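Looking After the Hand-Held Grippers
Course handout, session 7 – Wekix practical room 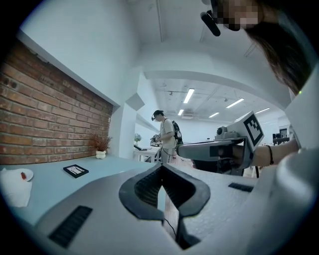

Fig. 1. Hand-held grippers in the practical room. The black V-shaped mount is in the foreground; the gripper behind it carries its marker card on top.

The hand-held gripper is the simplest machine on this course and the one that gets the least attention. It has no arm behind it, so people tend to pick it up and start. Most of the bad recordings we had to throw away last term came from grippers that had not been checked first. This handout covers the daily check, the marker card, the V mount, the cable and what to write in the log. It replaces the sheet from the first session.

Bring the handout with you. Bram Van Damme will take the Monday group and Maarja Adomaitis the other one.

1. Before you pick it up

Put the gripper on a clear part of the bench with the front pointing away from you. Do not rest it on the marker card. Look at the slotted grilles in the housing. They let air through and they fill with dust, paper fibre and crumbs. Clean them with the soft brush in the drawer. Do not use compressed air, which pushes the dirt inside.

Run a thumb along the joins in the housing. A join that has opened up on one side usually means the gripper has been dropped. Report it even if everything else seems fine.

2. The marker card

The card is how the software knows where one gripper is when another gripper's camera looks at it. If the card is bent, lifted at a corner or shiny with finger marks, the position will jump about.

Check that the card lies flat in its holder. Press each corner lightly. Wipe it with a dry cloth only. If the black squares are scratched, change the card. Spare cards are in the folder marked Vuva, and each one has a number on the back. The number must match the one on the gripper's label. Two grippers with the same number will both be ignored by the software, and it gives no warning.

Never trim a card to make it fit. The white border is part of the pattern.

3. The V mount

The rubber mount has ribs on the inner walls of the notch. Look for grit between the ribs and for ribs that have torn or gone shiny. Clean with a damp cloth and let it dry before use. No solvent, please – it hardens the rubber.

Push the mount gently from side to side. It should give a little and come back. If it stays over to one side, the screws underneath need tightening. Use the short driver and stop as soon as you feel resistance. The threads are in plastic, and we have already lost one body to somebody with a strong wrist.

Change the mount after 2000 closing cycles or at the end of April, whichever comes first.

4. The cable

A thin cable runs down from the mount into the gap in the body. It is the part most likely to fail. Check that it has some slack and that it is not caught under the rubber. Open and close the gripper slowly and watch the cable as you do it. If it goes tight at either end of the travel, stop and ask.

Do not pull the cable to free it. Loosen the mount, lift it and lay the cable back in its channel.

5. Two people, two grippers

When you check the marker view you need a partner. One person holds a gripper still and the other brings a second one in slowly from the side. Keep hands and sleeves off the card. Start at 820 mm and finish at 400 mm, and save a reading at both distances. If the card is lost at the longer distance only, clean the camera window and try again. If it is lost at both, go back to section 2.

Wear the headset if other pairs are working. Adjust the microphone before you pick the gripper up, as you will not have a hand free afterwards. Keep cups and plates away from the grippers.

6. The log

Write down the gripper number, your name, what you found and what you changed. 'OK' is not an entry. A good one from Ngọc Phí last term reads: 'Card flat, one rib torn on left wall, mount changed, cable re-laid, both readings saved.'

Faults you cannot fix go on the red sheet, and the gripper goes on the shelf with a tag on it. Pongsak Sriwong collects from the shelf and sends housings to Ouali for repair. Untagged grippers get put back into use.

For next time

Do the full check on one gripper with a partner and hand in the log page. Read the chapter on camera calibration as far as lens distortion. Questions to Nathalie Baert, preferably before the session.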